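Planning tips: bagging drinks

Plan the descent straight down the bag's centre line. Paper walls flex, so pad the collision mesh by 4 mm and treat cord handles as keep-out zones. Re-run perception before every insertion; a stale bag pose is the usual cause of a clipped rim. 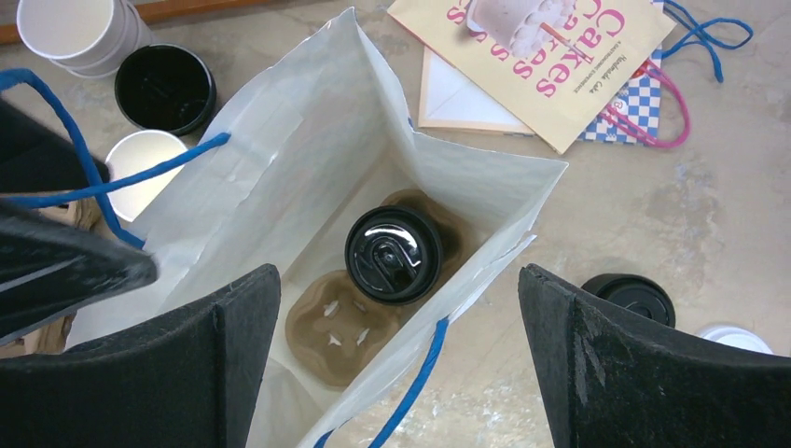 Set the release height from the carrier floor, never from the table. In Salehi, split the task into two stages, approach and lower, with a separate speed limit for each. Log the wrist force on both. If it spikes early, retract and replan.

Imani Makori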